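Part 3: Setting up your reading plan and your first group night

Okay, you've got Zitden installed and your Bible translation picked. Now comes the part I like best (I've set this up for three different small groups and I still get a little excited about it!), which is getting everybody reading the same passage in the same week.

1. Open Plans and choose New Group Plan.
2. Give it a name people will recognize. Ours is just Bunting Street Tuesdays.
3. Pick a book. I'd start with Mark or Philippians - short enough that folks can see the finish line.
4. Set the pace to 30 verses a day or fewer. My first group tried 80 and we lost half of them before we got out of Genesis.
5. Tap Share and send the link to your group.

Note: the cross-reference panel is turned off when you start. Leave it off for the first week and let people meet the text before they meet the footnotes.
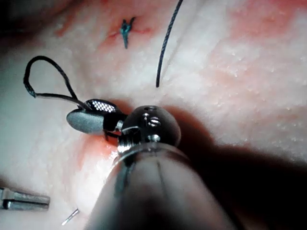
Gareth Kershaw wrote in on 3/7/23 to say he'd leave the panel on from day one. In his group the best talks about the resurrection all began with somebody following a reference back to Isaiah or the Psalms, and he didn't want new believers thinking the Old Testament was optional reading.

Fair point, Gareth! If your group already knows its way around, go to Settings, then Study Tools, and switch the panel on before step 5. Otherwise each person has to do it alone.

Now for the discussion questions.

6. Under Questions, choose Write My Own. The ready-made ones are fine, but you know your people.
7. Keep it to 3 questions a night, and let at least one of them be something a skeptic could answer.
8. Save, then press Preview.
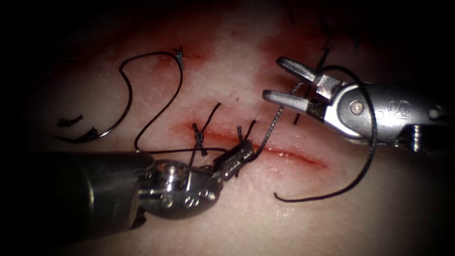
9. Read your questions out loud once before you publish. I catch the preachy ones this way (there's always one).
10. Press Publish. Everyone gets them the next morning.

Caution: deleting a plan also deletes every note your group has written in it. Export first, under Plans, then Save a Copy. I lost a whole October of prayer requests and I'm still sore about it.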